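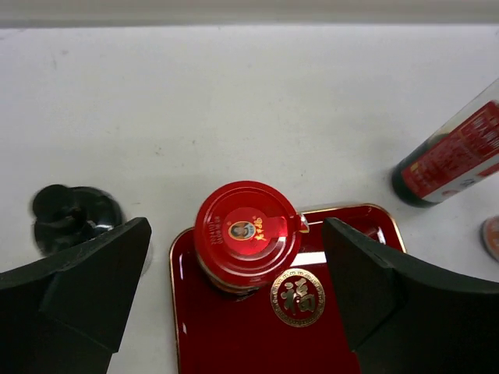 ## Are 60 demonstrations really enough to teach a jar pickup, or is that a sales number?

**skunport_bench**

I'm trying to teach an arm to pick up a small glass jar from a tray and set it down on the bare table. That's the whole task. The arm is from Trorkura, two-finger gripper, wrist camera, and I drive it with the Asadi hand controller. The quick start says 60 demonstrations will "get most tabletop tasks working." I've been in enough demo booths to doubt a sentence like that, but I did the 60 anyway.

What I have now is a policy that goes to the jar confidently and then hovers over it with the fingers open. Sometimes it closes. Sometimes it closes on nothing, a little to one side, and lifts the nothing very carefully. If I nudge the tray toward a corner of the table it gets noticeably worse.

Things that may matter:

- The table is white and matte. The tray is glossy red with a gold rim and a big gold 福 on it. The jar has a red lid, so it's red on red.
- I leave other stuff out on purpose, like a sauce bottle lying on its side, because a policy that only works on a clean table is no use to me.
- The ceiling light leaves a bright strip on the tray, and the strip moves when the tray moves.
- I usually pause before closing the fingers because it's hard to judge depth through the wrist view.

I asked support and was told to collect more data. How much more? They said some customers go to 2000. At my pace that's a second job, and I'd like to hear from somebody who isn't selling the controller before I start on it.

---

**tutberg_arm_shop**

Don't go to 2000 yet. I did, for a bottle-upright task at Tutberg, and the first thing I learned from 2000 demos was that I had recorded the same bad habit 2000 times.

Your pause is the first thing I'd look at. You stop with the fingers open on either side of the jar, you think, then you close. In the recording there's a run of near-identical views all labeled "don't move," followed by one very similar view labeled "close." If the policy only sees the current picture and joint positions, it has no good way to tell which one it's in. So it hovers. Mine did exactly this.

What I'd try, in this order:

1. Watch your own recordings back before you train on anything. It's dull, and you'll see the pause right away.
2. Trim the idle stretch before the close, or collect again with a smooth approach. Practice the motion without recording until you can do it in one go.
3. Check that the gripper command and the video line up in time. A lag between them could look a lot like your "closes on nothing" problem.
4. Move the tray between demos. Really move it, and turn it too, so the emblem and the glare end up in different places relative to the jar.

On the last one, I'm guessing, but a large gold emblem on a red tray is a much easier landmark than a red lid. If the jar mostly sat in the same part of the tray while you recorded, the policy may well be finding the tray and assuming the jar. You can test it cheaply: put the jar at the other end of the tray and see where the fingers go.

I wouldn't swap the tray for a dull one. You'd get a nicer success rate on a task you don't have.

---

**glovebox77**

just guide it by hand, remote control is overrated. put the arm in free drive, push it where you want, hit record. way more natural than a controller and you can see the depth with your own eyes. worked for me on a lid pressing job

---

**skunport_bench**

Reply to both. Hand guiding puts my forearm in the wrist view on nearly every approach, and I don't want it learning that an arm comes in from the left before each grasp. Could be fine on a setup with no camera. Was yours using one?

To tutberg_arm_shop: I did the jar swap. The fingers went to where the jar used to be. So it has learned the tray, and I've spent my evenings teaching a robot to find a tray. I trimmed the pauses as well and retrained on the same data, and the hovering is mostly gone, which I did not expect from deleting things.

I ran 4 tries with the tray back in its usual spot and it picked up the jar on all of them. I'm not calling that working. Next I'll re-record with the jar placed differently on the tray each time and the bottle moved too, and I'll hold out some positions I never demonstrate so I have something fair to test on. If that still fails at the corners, I'll come back and complain about the controller.

---

**glovebox77**

no camera, it was just replaying the path. didn't realize that was different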